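Software update: grasp checks, blurred views and a new log viewer

The control team at Wellanton has moved the two-arm bench over to version 6 of the Vetari planner this November. Most of the work since the last newsletter has gone into how the software decides that an arm is ready to do something: close its fingers, lift, or move off towards the next object. The old version ran these as fixed steps with fixed waits between them. The new one asks for a check before each step and will hold still until the check passes.

Maxence Brunet wrote the part that deals with two arms sharing a small space. Each arm now publishes the volume it expects to sweep over the next 300 milliseconds, and the other arm treats that volume as solid. It is a simple scheme and it wastes some room, but it is easy to reason about when something goes wrong. Before this we had one lock for the whole table, so one arm always sat idle while the other worked.

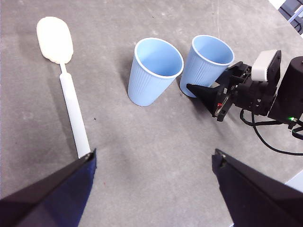 The test set is still cups and kitchen utensils. They are cheap, they are light, and they cause different kinds of trouble. Cups placed close together are hard for the segmentation step, which likes to merge two objects of the same colour into one. We have changed it to look for rims first and then work down the sides, and merged cups are now much less common in the logs. When the step is unsure it returns both readings, and the planner picks an approach that would be safe for either.

Utensils are more of a control problem. A long handle can turn between the fingertips if it is held away from its balance point, and the wrist view often shows only part of it. Hervé Leclerc has added a short routine that fits a line to the visible part of the handle, compares it with the line of the fingers and stores the difference. That angle is passed to the placing step, which used to assume that the handle was square to the gripper. If the angle changes by more than a set limit during a move, the arm slows down and fits the line again.
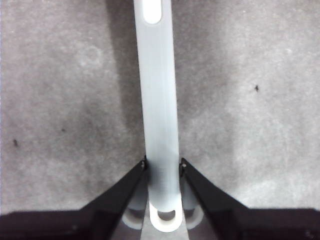 Wrist view of a utensil handle held between the fingertips, just above the loop end.

The routine runs on the same computer as everything else and has not slowed the main loop, which stays at 100 cycles a second. It does need a clear edge on both sides of the handle. Pale plastic on a pale table gives a weak edge, so there is a setting for contrast in the bench configuration file. Please leave it at the default unless you are working on that part of the code – two people have already spent an afternoon chasing a fault that was only a changed setting.

Motion blur was the other large item. The perception step used to accept every picture from the wrist camera, however fast the arm was going, and a smeared edge could shift the estimated position of a cup by a finger's width. We now score each picture for sharpness before it is used. A low score does not stop the arm. The planner carries on with its last good estimate, widens the margin around it, and asks for a fresh view before the fingers close. 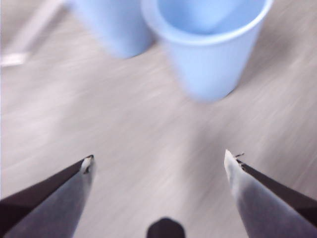

Two light blue cups seen from the wrist camera, with strong motion blur.

To set the threshold we went through 2816 stored pictures and sorted them by hand into usable and not usable. The sorted set is on the shared drive under Granex, along with the script that draws the score plots. If you disagree with any of the labels, change them on a branch and send it to Hervé, who is keeping the master copy.

The log viewer, Delorme, has been updated to go with all this. It shows the sharpness score as a strip under the timeline, and clicking on a held step tells you which check it was waiting for. You can also load both arms side by side on one clock. Old logs will open, but the strip will be blank for anything recorded with the earlier planner.

Still to do: the swept volumes do not yet include the cables, so keep the speed limit on when both arms are working near the middle of the table. Maxence has a first version on a branch and would like people to try it.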